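Der aufgeräumte Schreibtisch und seine Verkäufer

Seit Januar gilt bei uns in Londby die Regel vom leeren Tisch. Wer abends geht, räumt alles weg, auch die Notizzettel. Eingeführt hat sie Jasper Vermeulen, nachdem er zwei Tage in einem Seminar der Firma Vorbridge gesessen hatte. Preis pro Kopf: 686 Euro. Dort lernte er, Ordnung auf der Platte schaffe Ordnung im Denken.

Ich hätte dafür gern einen Beleg gesehen. Im Handbuch steht eine Umfrage unter 3.666 Angestellten, die nach eigener Auskunft konzentrierter arbeiten — befragt wurden sie am letzten Kurstag, beim Kaffee.
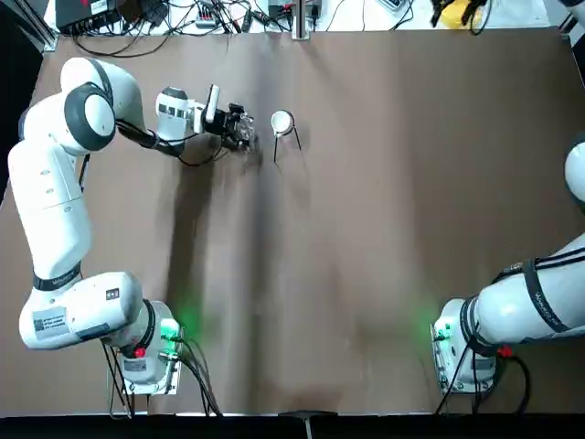 Wem nützt die Regel vom leeren Tisch?
Vor allem denen, die durchs Büro gehen und selten darin arbeiten.

Mein Kollege Teun Hermans stapelte früher seine Vorgänge nach Dringlichkeit neben der Tastatur. Heute liegen sie in einem Rollcontainer, und morgens sucht er. Vermeulen nennt das Umgewöhnung. Mag sein, nur dauert sie jetzt schon ziemlich lange.

Gegen Aufräumen habe ich nichts, vertrauliche Akten gehören abends in den Schrank. Aber dafür hätte ein Satz in der Hausordnung gereicht. Der Aufbaukurs ist übrigens schon gebucht.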